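Left gripper lets go late, but only with tissue (handheld pair, wiping task)
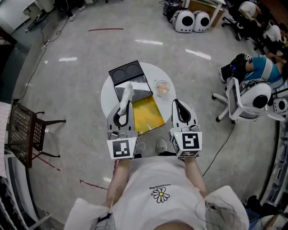

3 min read

odd_lot_marta
Posting in Hardware Faults because I no longer believe this is a software fault, though I did spend most of June believing it.

We run handheld gripper pairs for tabletop cleaning tasks. Pinch a tissue, wipe the tray, drop the tissue, repeat until you question your education. The left one has started holding on after the trigger is released. The log says open. The fingers are, to be fair to them, mostly open. The tissue stays on the black pad like it has signed a lease.

Out of 659 logged releases, 60 were late enough to flag. Right unit, same job, same hands: 11. Hard objects are fine on both. I swapped the trigger spring and nothing changed except my supply of trigger springs.

pelletgrinder
Clean the pads. Next.

odd_lot_marta
Cleaned the pads. Next.

pelletgrinder
With what?

odd_lot_marta
Dish soap and water, then air dry.

pelletgrinder
OK, that was my whole list.

Skasulier_bench
It's the linkage. We had the same thing on a pair at our Odidport site. The pivot wears a little, one finger comes back slower than the other, and anything with weight falls out anyway, so you never see it. Tissue weighs nothing, so the slow finger drags it along. Put a feeler gauge in the pivot before you do anything else.

t_low_torque
Disagree with the linkage theory. If the pivot were that worn you'd see it in the closing side too, and she'd be complaining about grip. I'd look at what's on the tray. Whatever they're wiping up ends up in the tissue, the tissue gets damp, damp tissue sticks to rubber. My kitchen has been reproducing this result for years.

Skasulier_bench
Then why only the left?

t_low_torque
Because the left is the one doing the wiping? Look at the picture. Right one's open and empty.

odd_lot_marta
Operators are supposed to alternate. I went back and checked. They do not alternate. Everybody wipes left and hovers right, so the left gets nearly all the damp tissue and all the blame. I'm annoyed at how reasonable this is.

Aurelio Carrasco
Mod here, moving this to Safety as well as Hardware, and before anyone complains: the part that bothers me is "the log says open." If the state in the log comes from the trigger and there's no reading from the fingers, then your data says the object was released when it wasn't. With tissue you get a silly clip. Train an arm on that and hand it a glass bowl, and you have an arm that pulls away while still holding on. At Isisberg we had one do exactly this. 12 stitches, and it was the guy reaching in to help.

pelletgrinder
Well, that took a turn.

t_low_torque
I think that's a stretch from a soggy tissue, but I'm not going to argue with stitches.

Skasulier_bench
I will, a bit. Bad labels and a worn pivot aren't exclusive. Check both.

odd_lot_marta
Update, Jul 8, 2022. Swapped the two units between hands for a full session. The late releases stayed with the left hand and did not follow the gripper. So the pivot is innocent, sorry Skasulier. Dry tissue brings it way down on either unit.

Aurelio's part is worse than I'd hoped. Our open state does come from the trigger. I've pulled the flagged clips from the training set, and nobody runs the arm on this task until there's a finger position reading in the log. Aguirre has the encoder boards on back order, naturally.

Skasulier_bench
Still say measure the pivot.

odd_lot_marta
I measured the pivot. It's fine. I didn't want to say so in public.

pelletgrinder
So it was something on the pads.

t_low_torque
Don't.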